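Sular 3070 Work Table, Plank-Grain Top
El Sherbiny Workroom Supply
Tables and Benches > Fixed Height > Sular

Item no. 3070
Availability: made to order
Sold as: top and underframe, packed separately

The Sular 3070 is a fixed-height work table with a light wood top, intended for shared rooms where the same surface is used for writing, sorting, bench work and assembly of small parts. The top is supplied with the grain running along the length of the table. The front edge is straight, with no overhang profile or lip, so clamps can be seated flat against it and a second table can be pushed up to form a longer run.

Length and depth are cut to order. Enter both on the order form, in inches, measured edge to edge. If two or more tables will stand in a row, state this in the comment field. The tops are then taken from the same batch and packed with matching marks on the underside.

Construction

The top is solid wood throughout, glued up and sanded on both faces. There is no surface film or edge banding. Shade and figure differ from one piece to the next, and small knots are accepted at the workshop's discretion. Knots are filled before finishing. Tops with an open knot on the upper face are not shipped.

The underframe is bolted to the top through slotted holes. The slots must stay clear of washers other than the ones in the hardware bag. Solid wood moves across the grain with changes in room humidity, and a top that is held rigid will cup or split. Tighten the bolts until the washer stops turning by hand, then a quarter turn more.

Concentrated load on the unsupported part of the top: up to 70 lb. Heavier items should be placed over a frame rail. Fixtures that are screwed or clamped to the table should be attached within the rail area.

Finish

The standard finish is Jimetti Clear, a matte hardwax coat applied at the workshop. It keeps the pale tone of the wood and has low glare under ceiling light. Jimetti Clear is a thin finish. It resists water and coffee if they are wiped up the same day. It does not resist solvent, acetone, hot solder or permanent ink left to dry.

Unfinished tops are available at the same price. An unfinished top should be coated on both faces before use. Coating only the upper face leads to uneven drying.
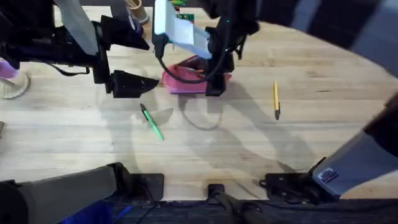
Sular plank-grain top, light wood
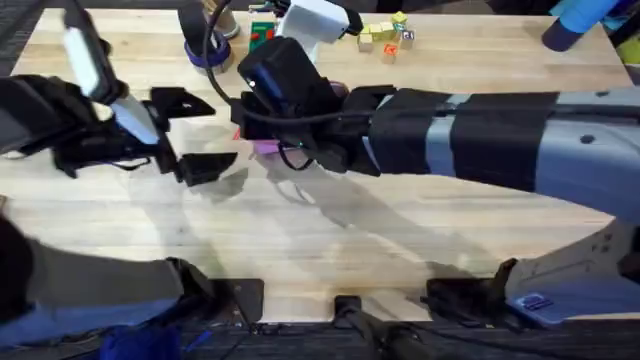
Floor and placement

The table may stand on carpet or on a hard floor. Use the wide foot on carpet and the rubber foot on tile, concrete or vinyl. Both sets are included. On thick carpet, check the level again after one week of use and adjust at the foot. Do not correct a rocking table by loosening the frame bolts.

Keep the top away from radiators and out of direct sun. Objects left in one place on a sunlit top will leave a lighter patch when moved. The patch fades over several months and can be sanded out sooner.

Marking and color contrast

Small items are easy to find on a pale surface, and so are marks. Water-based marker comes off Jimetti Clear with a damp cloth and dish soap. Ballpoint ink needs a white eraser first. Dark scuffs from rubber feet or cable jackets can be rubbed off dry with a felt block, along the grain.

Cups and dishes with an unglazed base will scratch the finish when dragged. Felt dots are available under accessories.

Accessories

Item 457: shallow tray for pens and small parts, powder-coated steel, hooks under the front rail. Not compatible with the corner brace.

Item 457-L: same tray with lid.

Cable saddle, adhesive, black. Fits the underside of the top or the inner face of the leg. Clean the wood with alcohol and let it dry before applying.

Felt dots, self-adhesive, sheet.

Jimetti Clear, small can, for touch-up. Shake, apply thinly, wipe off all surplus after ten minutes. Lay used rags out flat to dry outdoors.

Assembly

Two people are needed to turn the table over. Lay the top face down on a blanket, fit the frame, set all bolts loosely, check that the frame is square, then tighten. A hex key is supplied. A power driver should not be used on the threaded inserts. Replacement inserts are stocked, but fitting them requires drilling.

Care

Dust with a dry cloth. Wash with lukewarm water and a little soap, wring the cloth well, dry along the grain. Renew the finish when water no longer beads. In a busy room the front strip usually needs this before the rest, and it may be treated alone if the edge of the new coat follows a plank joint.

For deeper scratches, sand by hand with fine paper over the full length of the affected plank. Spot sanding leaves a dip that catches the light.

Warranty

The underframe and glue joints are covered for 5 years from delivery. Surface wear, stains, burns and movement caused by wrongly fitted bolts are excluded. Keep the label from the underside of the top. It carries the batch mark needed for any claim or matching order.

Orders and questions

Size quotes and batch matching: Rania Gaber, order desk
Spare parts and finish: Said El Ouafi, workshop

Orders received after 3 p.m. are entered the next working day. Tops ordered in October ship after the annual stock check, and the order desk will confirm the delivery week by email.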